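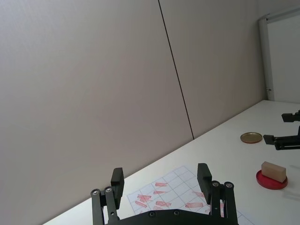 Fengying Qiu had been a solicitor for almost 30 years when the Foreleck file came to her, and she had spent 26 of them at the same desk. The firm was called Suto Cevley. There had never been a Suto that anyone could remember, and the last Cevley had retired to a bungalow and sent a card at Christmas.

The file was a boundary matter. Two brothers owned adjoining land at Foreleck, on the coast, and between the two plots ran a lane that went down to the water. The elder brother, Mr Lü, was the client. He said the lane was his. The younger brother said the same thing through a firm in the next town, on heavier paper.

"How much is it worth, the lane?" she asked him at the first meeting.

"Nothing," said Mr Lü. "You can't build on it. You can't get a car down it."

"You understand that this may cost you more than 3,000 pounds before it gets anywhere near a judge."

"I understand that."

She wrote it down and had him sign underneath. He signed slowly and put the cap back on her pen.

The title plans were no help. The red line on one ran down the left side of the lane and the red line on the other ran down the right, and whoever had drawn them had used a thick nib. She sent for the old conveyances. They arrived in a box with a split corner, tied in pink tape, and she read them in the evenings after the phones had stopped. The father had bought the land in one piece. He had divided it in July, in the year before he died, and the deed said that each son should have his half "together with the way to the shore".

She read the sentence several times. Then she made a cup of tea, came back and read the schedule, the plan and the witness's name and address. The witness was a postman.

She telephoned the other side the next morning. The young man who had the file was polite and had plainly not read the deed.

"Page four," she said. "Second paragraph."

She heard him turning pages.

"It gives it to both of them," he said.

"Or it gives them each a right over it and leaves the soil with the estate. You could argue that for a week."

"Do you want to argue it for a week?"

"My client might."

They agreed to meet on the land.

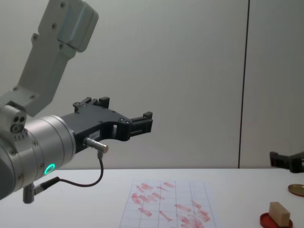

Foreleck, 21 February 2020

It was a Friday and the wind was coming straight off the sea. Fengying had changed into boots in the car. The young man from the other side had not brought any, and stood on the verge with his file inside his coat.

The brothers arrived separately and parked at opposite ends of the gateway. They were more alike than she had expected. Neither spoke to the other. The younger one nodded to her, and she nodded back.

She had brought the plan and a long tape. The lane was 52 paces from the gate to the shingle, and the elder Mr Lü walked it beside her with his hands in his pockets. Brambles had closed over the lower half. At the bottom there was an iron ring set in a stone.

"What was kept here?" she asked.

"A boat," he said.

"Whose?"

"Our father's."

The younger brother had come down behind them. "He said we could both use it," he said. It was the first thing he had said since he arrived.

"It leaked," said Mr Lü.

"It leaked on your side."

She let some time go by. Then she took the draft out of her bag. It was a page and a half long: the lane to be held jointly, each to cut back his own hedge, neither to put up a gate without the other's consent in writing. She gave one copy to her client and one to the young man, who held it flat against his chest to stop it blowing away.

Mr Lü read his where he stood. He asked what "jointly" meant, and she told him. He asked what happened when one of them died, and she told him that too, and said there were two ways of doing it and he would have to choose.

"Does he have to choose the same?"

"Yes."

He looked along the shingle for a bit. Then he walked over to his brother, held out the page and put his thumb beside the clause. She went back up to the car to find a pen.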